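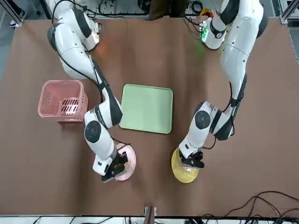

Small plates, a basket and a tray on a brown tabletop.

Rerkstead Tableware Loans: Frequently Asked Questions

What can I borrow?
Plates, bowls, cups, trays, serving baskets and flatware. The full stock is 400 plates in two sizes and 152 bowls. We do not lend glassware or tablecloths.

Who can borrow?
Anyone with a Rerkstead address. Clubs and schools need one named adult on the form.

What does it cost?
Loans are free. We take a $26 deposit per order, returned when everything comes back.

How long can I keep things?
3 nights. If you need longer, ask when you book. We can't usually extend a loan once it has gone out.

How do I book?
Fill in the form at the front desk or email Dolores Dunleavy. Include the date of your event, the number of guests and a phone number. You'll get a reply with a pickup time.

Can I choose colors?
You can ask. Orders for larger groups are normally mixed.

Do I have to wash everything?
Yes. Dish soap and warm water are fine. Please don't use scouring pads on the plastic pieces, and let everything dry before you stack it. Baskets can be wiped with a damp cloth.

What if something breaks or goes missing?
Tell us when you return the order. Plates and bowls are $3 each, taken from the deposit. There is no charge for light scratches.

Can I use the plates in a microwave?
No.

Do you deliver?
Garba Lawal runs a van to the Harno side of town for orders over 100 pieces. Everyone else picks up between 4 and 6 p.m.

Are you open all year?
We close in February to count and sort the stock. Bookings for March are still taken by email.

Can I donate dishes?
Full sets only, please. Contact Yee-man Hsueh before bringing anything in.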